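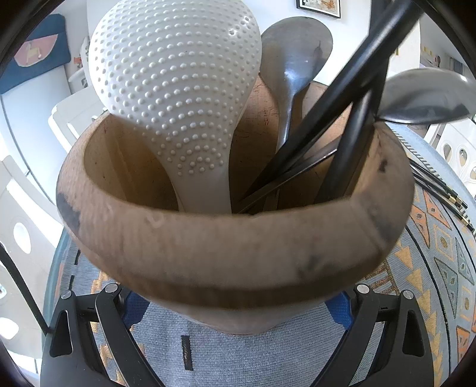 Kitchen tools in a wooden crock.

Changes to the Wondent Stone Care Range

3 min read

Flostlow will introduce a revised version of Wondent Stone Cleaner to all trade and household accounts in August. The revised product replaces the present cleaner, item 897, and will be supplied under item number 984. Orders already placed for item 897 will be filled from remaining stock wherever possible. Customers whose orders cannot be filled in this way will be offered the new item at the price shown on their original confirmation.

The cleaner remains a neutral product for sealed granite, marble, limestone and terrazzo. It contains no bleach, ammonia or wax. The main change is to the rinsing agent. Several account holders reported a light haze on dark polished granite, particularly where the concentrate had been mixed with hard water. The new formula was prepared in response to those reports and was tried on honed and polished samples supplied by Lazarević, the stone yard with which Flostlow has worked for many years.

Dilution rates have also changed, and customers are asked to read the new label before first use. For routine cleaning, one capful of concentrate is added to a bucket of clean, lukewarm water. For floors with heavy traffic, two capfuls may be used. The solution should be applied with a damp flat mop or a soft cloth, left for no more than five minutes, and wiped up before it dries. A second pass with plain water is recommended on black and dark green stone.

The ready-to-use spray will continue in its 22-ounce bottle. The formula in the spray has not been changed, and bottles now in storerooms may be used up in the normal way. The concentrate and the spray should not be combined.

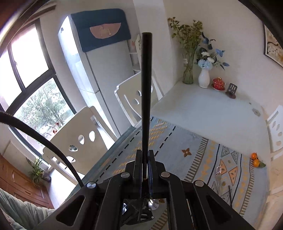

The kitchen, with the refrigerator behind.

Wondent Stone Cleaner is intended for maintenance. It will not remove etching left by lemon juice, vinegar or acidic bathroom products, and it will not lift oil that has soaked into unsealed stone. Etched marble requires repolishing. Oil stains may respond to a poultice, and the technical desk can advise on the correct type once the stone has been identified. A small area out of general view should always be tested first.

Ostap Kushnir of the technical desk has prepared a revised data sheet, which will be enclosed with the first delivery of item 984 to each account. Maintenance contractors who keep a binder on site should remove the earlier sheet when the new one is received. Older dilution charts fixed to closet doors should be taken down at the same time.

A practical session on the care of sealed floors will be held at the Turkwood training room in August, beginning at 10 a.m. The session will be led by Segundo Huamán and will cover daily dust mopping, testing the condition of a sealer with drops of water, and the use of white and red pads on a low-speed machine. Places are free to account holders and should be reserved through the order desk. Participants are asked to wear flat shoes with clean soles.

Empty concentrate containers may be rinsed and recycled where local rules allow.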